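Search the gallery
Enter a keyword
Go

The green mug, on black

27 Mar 2022
By Francine Dufour

Everything in this gallery was done on a table against a grey wall, with a dark glossy board under the mug. I have yet to settle the layout for the July page on things for hot drinks. The rest of that page is still on white, and I find pale colours go flat on white.

The mug is a soft grey-green. Depending on the light it comes out nearer mint or nearer sage, and I have left the colour alone in both pictures. The inside is brushed stainless steel and the handle is the same green as the body. It came to me in a box of kitchen things from the Utmont shop, which closes its Ostska branch this summer.

On its side 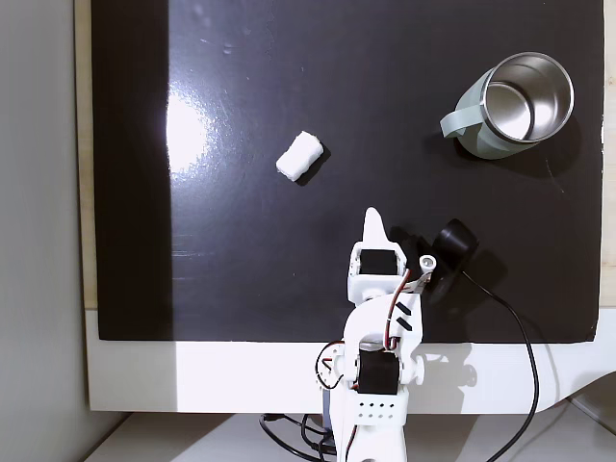 I have had steel-lined mugs for years and they last well if the rim is looked after. Mine go in the sink with a soft cloth and a drop of washing-up liquid. A scourer leaves fine lines in brushed steel which then hold tea stains. For stains that have already set I use a spoonful of bicarbonate of soda in warm water, leave it for 23 minutes while I do something else, and rinse it twice.

Drying matters more than people think. I store mugs upright on the shelf with nothing on top, as a lid left on a damp mug makes it smell. If one has begun to smell, a day on the windowsill usually sorts it out.

The board was the harder thing to get right. A glossy black surface shows every fingerprint and picks up glare from whatever light is nearest. I tried a matt cloth from Wurkmont first, but it creased along the fold and I could not iron the crease out. The board stays flat and wipes clean, so I put up with the bright patches. It is a little chipped along one edge.

Standing up

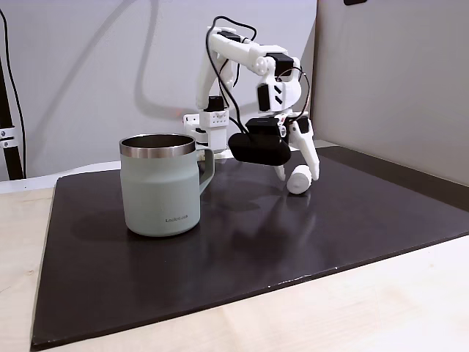 Handles are where I am fussy. A loop handle needs room for the fingers without pressing the knuckles against the body, and it should be possible to lift a full mug with one hand. I also like a mug that is wider at the base, as my kitchen table has a slight rock to it and I have lost a few narrow ones that way.

The size of the opening is worth checking before buying. My old travel cup had such a narrow neck that I needed a bottle brush for it, and I gave it away in the end. With an open mug I can get my hand and the cloth to the bottom.

The July page will have 11 items on it, most of them cups and flasks, with a teapot from Vakulenko if it arrives in time. I plan to use the dark background for the pale pieces and keep the white one for the teapot, which is dark brown. Washing notes will go under each item, and I will add the measurements once I have found my good ruler.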